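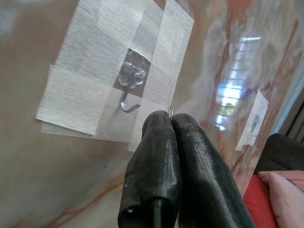
Wrist view, hook station: ring pinched between the fingertips, clear hook base on the marble with paper tape around it.

Pre-session checklist with comments — ring-on-hook demonstrations
Site: Dendside
Task set: Grollinero, teleoperated
Date of check: 13/06/2025
Overall: OK to record, two items to follow up

I really enjoy this task! It looks like nothing, and then you take the controls and find out how much your own fingers have been doing for you all these years. Comments are longer than usual because we have new operators starting on it.

1. WORK AREA

1.1 Floor clear inside the arm's reach — OK
1.2 Cushions and soft furnishings outside the taped line — OK
Comment: The red one had crept in a little. Moved it back before power-up.
1.3 Hook base firm on the marble — OK
Comment: Pulled down by hand, then sideways. No movement. Please do this with the arm parked, every time.
1.4 Paper tape flat around the hook — FOLLOW UP
Comment: The left edge of the wide strip is lifting slightly. It won't stop a session, but a fingertip could catch it on a low approach. Press it down before each block and replace it if it won't stay.
1.5 Second hook checked the same way — OK
1.6 Glare on the marble — OK with note
Comment: There is a bright reflection off to the side of the near hook. The ring and the hook are both thin silver metal, so if you lose either one in the wrist view, stop and adjust the light. Don't guess your way in.

2. GRIPPER

2.1 Fingers close evenly, tips meet — OK
2.2 Black finger coating — FOLLOW UP
Comment: Wrinkled and scuffed in patches, still grips nicely. Ranau pads are on the shelf when we want them. Look again after 2000 cycles or at the first dropped ring that isn't operator error.
2.3 Ring held at the very tips, loop standing clear — OK
Comment: A lovely grasp to start from! If the loop sits too deep between the fingers there's nothing left to put over the hook.
2.4 Grip force at setting 3 — OK

3. REMOTE CONTROL

3.1 Emergency stop pressed and reset, both buttons — OK
3.2 Arm holds still when the hand control is released — OK
3.3 Speed limit at 40 percent — OK
Comment: Leave it there. Slow demonstrations have been great for us, and the jerky ones are nearly always the fast ones.
3.4 Wrist camera feed live, no visible lag — OK
3.5 Rattanakul logging profile loaded — OK
Comment: Open a test file and play it back. A green light only means the recorder is on.

4. DURING THE DEMONSTRATION

4.1 One operator, one spotter, spotter on the stop button
4.2 Hands off the marble while the arm is live, even for a dropped ring
4.3 Come in above the J of the hook and lower the ring over the tip
4.4 If you feel resistance, back out the way you came — never twist against the base
4.5 Keep the misses and tag them. A clean recovery is well worth having
4.6 Change operators after 13 runs

5. SHUTDOWN

5.1 Ring back in the tray
5.2 Arm parked, power off at the wall
5.3 Tape and hook base checked again, result noted on this sheet

Open items: 1.4 and 2.2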